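去看了一趟叠衣服的机器人,先记下来,不然过两天就全忘了

九月,开放日。Drekex办的,地方在城北那片老厂房里头,出了地铁还要走一大段。我走错了一个路口,绕到人家物流园后门去了,保安指了半天。到的时候已经过了签到时间,门口桌子上名牌剩了一小把,我的那张名字还打错了一个字,算了,将就戴。

先说为什么去。我们洗衣房(在Jernum那边,做酒店布草和工服的,老读者都知道)一直在琢磨折叠这道工序。床单毛巾有机器,好办,平的方的,喂进去就行。工服和T恤不行,全靠手。旺季的时候折叠台那边堆得跟山一样,我自己都下去叠过,叠到晚上手指头是木的。所以Nesma Ouali转给我那个报名链接的时候我想都没想就填了。她自己没去,出差,让我回来“写详细点”。好的Nesma,这篇就是给你写的,你凑合看。

上午是讲座。讲座我不细说了,投影太亮,后排看不清,空调又冷。Dinesh Achari讲的,他是他们那边管数据的,语速快得要命。我笔记上记了几条:

布料难。比拿杯子难得多。杯子放那儿就是那个形状,衣服每次扔到桌上都不一样。

所以他们的办法是先让人来做,做很多遍,人手里拿着跟机器人一样的夹爪,动作录下来,再拿去训练。

同一件衣服不能老用,要换颜色换厚薄。

失败的那些也留着。这条我画了两道线,因为我以为他们肯定删掉的。他说删是删一部分,但是“掉了又捡起来”的那种特别值钱。嗯。跟带新人一个道理,你光给新人看顺利的,他第一次掉东西就傻了。

提问环节有个大哥问什么时候能买到,全场笑。Dinesh没笑,很认真地说现在不卖,也不打算在今年说时间。我挺喜欢这个回答的。以前去看过一家(不点名)张口就是明年量产,后来嘛,官网都打不开了。

中午盒饭,鸡腿的那种,味道还可以,就是咖啡难喝。排队的时候跟Bouchra Shehata聊上了,她是Aydoğan的采购,也是来看折叠的,她们厂做童装,比我们还惨,小衣服更难弄。她说她们算过一笔帐,一件小孩的T恤,折叠加装袋,她最好的工人要20秒。我说我们差不多也是这数,工服还要慢。两个人端着盒饭站在那儿对数字,饭都凉了。她问我,要是机器一件要两分钟,但是晚上不用人看着,你买不买。我当时说买。后来回来路上想想又不确定了,晚上没人看着,第二天早上一看,7件叠好了,第8件缠在里面缠了一宿,这种事我们烘干机上又不是没出过。

下午才是正经的,看现场。分两组进去,我跟Nouhaila Chraibi那一组,她带队。人很好,嗓子已经哑了还一直讲。我们组里头有学生,有两个像是做投资的(鞋子太干净),还有一位老先生全程拿小本子画图,画得比我拍的照片清楚多了。

先看的机器人自己叠。双臂的,固定在架子上,他们叫它Dromier。怎么说呢。慢。真的慢。抓起来,停一下,想一想(我知道它不是在想,但是看着就是在想),再往下放。第一件叠得挺漂亮,大家鼓掌。第二件袖子没翻过来,它把袖子压在里头就接着叠了,叠出来一个鼓包。Nouhaila很淡定,说这个就是今天的水平,给你们看的就是真的。然后她把那件鼓包的也放到成品那一摞里去了。我对这家公司的好感主要来自这个动作。

抓领口那一下我看了好几遍。我们的工人抓领口是不看的,手一摸就知道哪边是正面,标签在那儿嘛。机器没有这个“摸”。问了Nouhaila,她说触觉在做,别的组在做,她不好讲太多。行。

然后是录数据的那一摊,也是我觉得最有意思的一摊,结果给的时间最短,哭。就是让来参观的人自己上手试一下,一手一个夹爪,叠桌上的衣服。我排在一个学生后面。那个学生手稳得吓人,估计是打游戏的。

轮到我。夹爪比想像中沉一点,主要是沉在前面,手腕得一直撑着。扣扳机,夹住,松开,这个几下就会了。难的是你没有手指头了!平时叠衣服大拇指在底下一直在帮忙的,自己根本不知道,这会儿突然没了,就剩两个尖尖夹着布。我夹起来一只角,另一只角跑了。再去夹,第一只又滑了。旁边负责指导的Jamshid Kordestani就说,别急,先提起来让它自己垂,垂直了再夹。
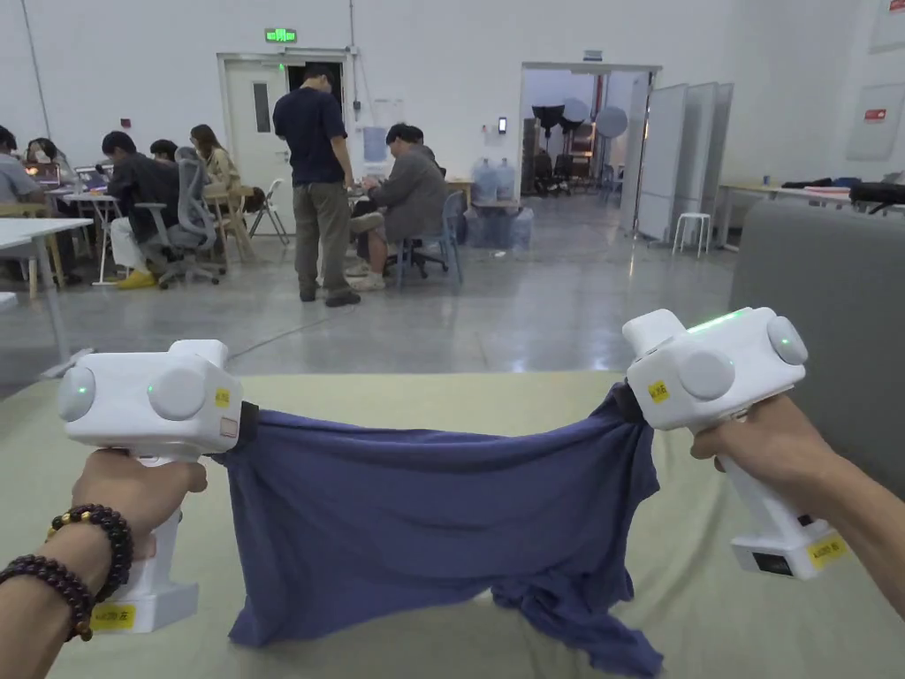

他说的这个“让它自己垂”,我回来以后在折叠台那边跟大家讲了,阿姨们都笑,说我们一直就是这么弄的呀,抖一下就好了。对啊,抖一下。可是拿夹爪的时候就是想不到要抖,脑子全用在对准上面了。而且Jamshid不太让抖,说动作太猛录下来机器学了也跟着猛,它那个胳膊猛起来就不好看了。

我叠了三件,勉强能看的一件。Jamshid很客气,说第一次都这样。我问他正式录的人一天能录多少,他说状态好的时候一个人134条,再多手就不行了,质量往下掉,宁可不要。这个数我记得特别清楚,因为我们新人上折叠台头一个礼拜我也是这么跟班长讲的,别催,催出来的都得返工。

问了几个我自己关心的,也一并写在这:

工服上有扣子拉链的怎么办?目前不做,先做T恤。

湿的呢?不做。

有味道、有油渍的呢?他愣了一下。说没人问过。Jamshid老兄,你来我们这儿看看,修车厂那一批回来的时候你就知道了。

衣服是什么朝向扔上去的,有没有要求?没有要求,越乱越好。这个跟我想的刚好相反,我一直以为要先有个人在前面理一遍,那等于没省。

夹爪会不会勾纱?会,针织的薄料子会,他们换过一次垫子,好多了,但是没说好到什么程度。我追问了,他说数据还没整理完。

后来又转回前面看了一会儿Dromier,想等它再叠一件深色的,等到工程师把它停下来调东西,一调调了半天,就走了。Bouchra还在那儿等,她比我有耐心。加了微信,她说等到了跟我讲。晚上她发来一条:叠了2件,一件好的一件歪的。后面跟了个捂脸。

所以我的结论,给Nesma的:

今年不用想。明年也先别想。但是值得留着联系,他们讲话实在。如果他们肯拿我们的工服去试,我愿意出衣服,旧的一大堆,扣子掉了的那批正好。我已经写邮件给Nouhaila了,还没回,她估计嗓子还没好,打字总可以吧哈哈。

另外就是折叠台。去了这一趟我反倒想先改咱们自己的台子,人家那个高度我站着弄了那么久腰没有酸,我们那个矮了一截。周师傅量过了,说垫一层木方就行,这个礼拜就弄。灯也要换,靠墙那头太暗,深蓝的工服根本看不出正反,我自己都叠错过。

还有人问交通,地铁到底站,出来往右,往右啊不要学我往左。停车别想了。他们说下次开放日还在同一个地方办,名额要抢,想去的跟我说一声,我把报名页面转给你。午饭自己带咖啡。

回来路上买了两个肉包,太饿了,那个鸡腿真的小。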